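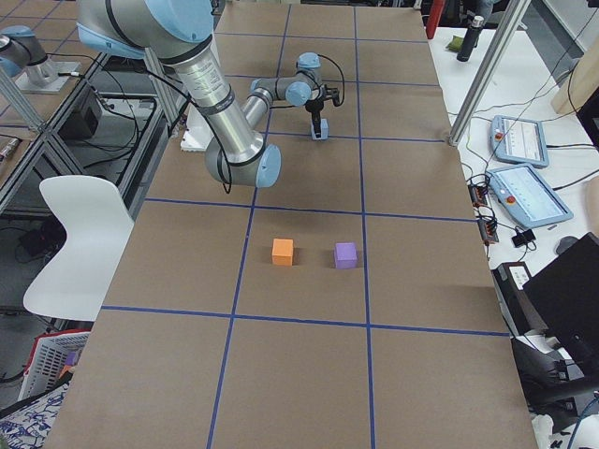

Good afternoon, and thanks to Nadine Darwish for getting us all into one room at Vernthorpe. I want to talk about the kitting benches, and mostly about the people who work at them. When we began planning in March, I thought the hard part would be the arms. It was the table! We spent weeks arguing over how to share out the space, and the answer was brown paper and blue tape. You get a grid, two foam-like blocks in one cell, and suddenly a fitter and a programmer can point at the same spot and mean the same thing. (Pause. Ask who has ever used tape to win an argument.)

What the old job was like
Fadime Eren packed kits by hand at Javudthorpe for years. 264 kits on a good shift, same reach, same twist of the wrist. She knew which parts stuck together and which trays ran short, and none of it was written down anywhere. When we moved her on to setting up the arms, all of that came with her. I love this bit — she now writes the pick order, and she's better at it than I am.

Slide two. Give people a moment to look. Two arms on one table, one gripper with a blue cube and the other with nothing in it, and a colleague sitting at the desk alongside. Mention the pendants on the desk, each with its red stop button. Everyone on the Petridis line learns the stop button first, before any menus.

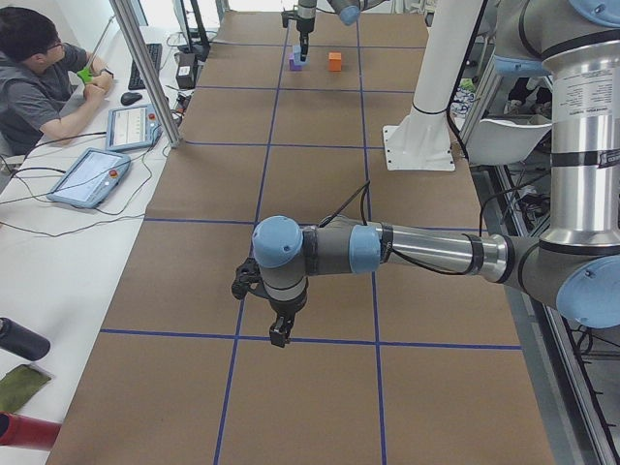 What changes for the people
Less lifting, more watching. Watching is tiring in its own way, so Davoud Ghorbani swaps the desk job over every hour. Pay grade went up for setters — say this clearly, it always gets asked. Training is 200 hours, all in paid time.

Still to sort out
Night cover. Who signs off a changed program. Chun-yin Lau has a draft on both, copies by the door. Questions, then tea.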